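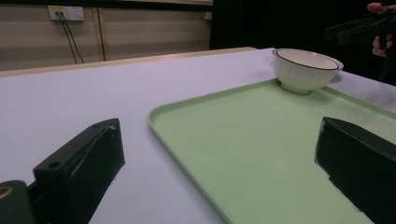 3.2 Finger Care and Inspection

Figure 1 shows the working view of one hand-held gripper at the Brestby station, with a ribbed white bowl at the back edge of the green tray and the jaws open. A second hand-held gripper is in use at the upper right. Both tools belong to the Anduvano set and are maintained under the same schedule.

The contact surfaces of the fingers wear faster than any other part of the station. Glazed dishes such as the bowl in Figure 1 offer little friction, and the covering on the fingers frays along its lower edges well before the finger itself is damaged. During the period covered by this paper, the station logged 2785 grasps, of which 2466 were made after the change of covering in March. The old covering was peeled off, the fingers were wiped with alcohol, and new strips were pressed on with the jaws fully open.

Inspection takes place at the start of each shift. The operator closes the jaws on a gauge block and checks that both fingers meet it along their full height. If one finger leans, its mounting screws are loosened, the finger is set square, and the screws are tightened again in small turns. Jiren, the software used to record jaw width, is then reset to zero. The full check takes about 13 minutes for the 2 tools.

Loose screws were the most common fault. Thread lock was applied following the advice in the Akbulut service notes, and the fault did not return during the remaining sessions. Frayed covering was left in place as long as the gauge check was passed, a practice whose effect on grasp quality is taken up in Section 4.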